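Search this guide Enter keyword or part number

4. Fitting the Junholm table cover

The cover is printed plastic and fits tables with curved or straight edges. Keep part card 315 until you have finished.

1. Clear the table and wipe it down. Let it dry fully before you go on.

2. Unroll the cover with the print facing up. Leave it for an hour if it has been stored folded - the creases relax on their own.

3. Center the cover by hand, then smooth it from the middle toward the edges.

4. Check that the overhang is even on all sides. Trim with household scissors if needed, a little at a time.

5. Set out bowls and plates last. Light disposable bowls slide easily on plastic, so fill them at the table.

NOTE: Glossy parts of the print show glare near a window. Turning the cover will not change this. Close the blind or move the table.

CAUTION: Do not iron the cover. Do not place hot pans on it, even for a short time.

To clean, use a damp cloth and mild dish soap. For a replacement, ask for Junholm cover 1357. 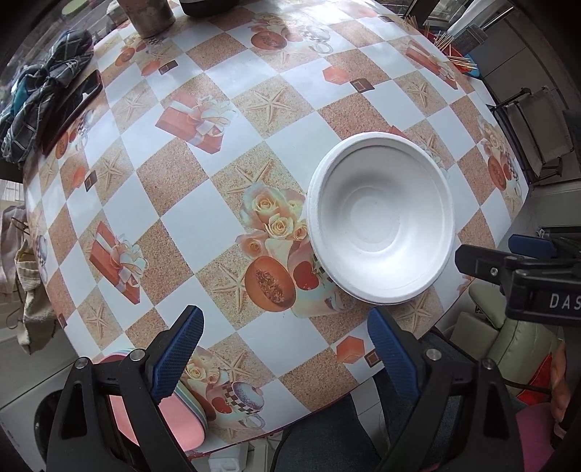
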